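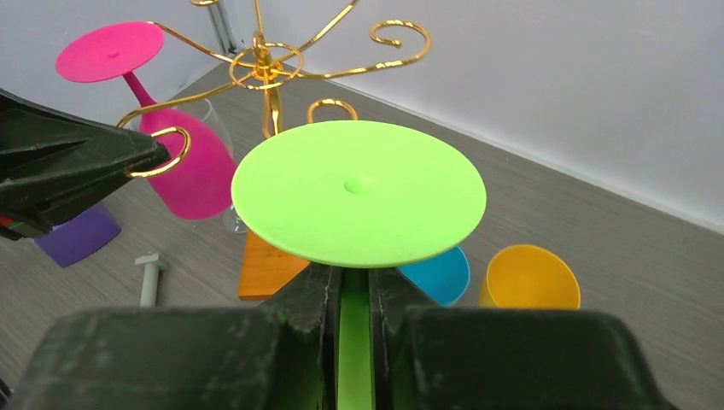 Rafsan Gamage thinks I should be throwing away more of my demonstrations. He wrote after the last post to say that any episode where the person driving visibly changes their mind is poison, and that 250 clean ones would do more for the policy than the whole heap I've been bragging about. I had been bragging a little. The heap stands at 1,456 episodes, and I had put that number in bold.

So I spent two evenings going back through them with a cup of coffee and a growing sense of shame. If you have never watched yourself teleoperate a pair of robot arms for hours, picture someone trying to thread a needle while being told bad news. I approach, I stop. I back off. I approach again from exactly the same angle, as though the stem might have reconsidered.

The task is hanging wine glasses upside down on a wire rack. People do this at parties with one hand while talking about their mortgage. For a learning system it is a fairly mean exercise, because the arm has to get the stem into a hook while the bowl, the foot and the neighboring glasses all want to be in the same place. I picked it in November. I remember thinking it would be a nice quick one.

Here is where I disagree with Rafsan. There's hesitation that comes from the operator being tired, and there's hesitation that comes from the glass being half a finger's width off and somebody fixing it. The first kind I'm happy to delete. The second kind is the only place in the whole set where the model gets to see what a recovery looks like. If I keep only the smooth ones, I get a policy that hangs glasses beautifully until something nudges, and then stands there like a waiter who has forgotten the table number.

I cut 58 episodes in the end. Mostly they were ones where I had started recording and then gone on thinking, so the first long stretch is a robot doing nothing with great concentration. A few were wrong-arm episodes, where I moved the left controller and waited for the right arm to respond. 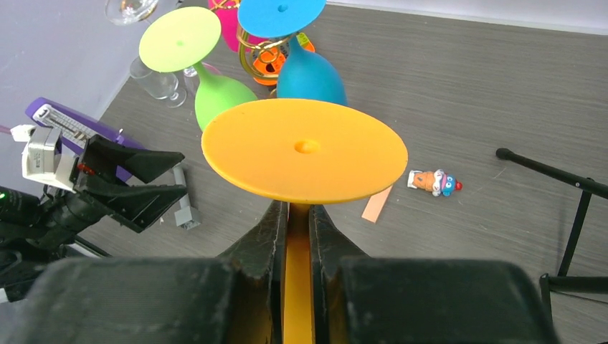
Labeling the rest has been slower than collecting it, and I've changed my scheme twice. The first version had a tag for "good grasp," which I applied according to mood. Now I tag by what the wrist camera can see at the moment of the grasp, and that has been much more useful. Take a glass held by the stem with the foot up: the orange disc sits right in the middle of the view and covers part of whatever is behind it. When I'm driving I can look up and check from the side. The policy gets no such courtesy from that camera, so anything I did by peeking is a move it will have to learn from some other view or by luck. I have started a column called "peeked." It is filling up fast.

That column has also changed how I drive. I try to commit to the approach before the foot blocks the view, and to keep the other gripper where I can remember it. My episodes are a bit longer now and a lot duller to watch, and I take the second part as progress.

Rafsan has offered to go through a batch blind and mark the ones he would drop, and then we'll compare his list with mine. I've agreed, on the condition that he watches at normal speed, the way I had to. The next training run will use everything except the 58, and I'll do a second one on his selection once he's sent it. I have taken the bold off the number.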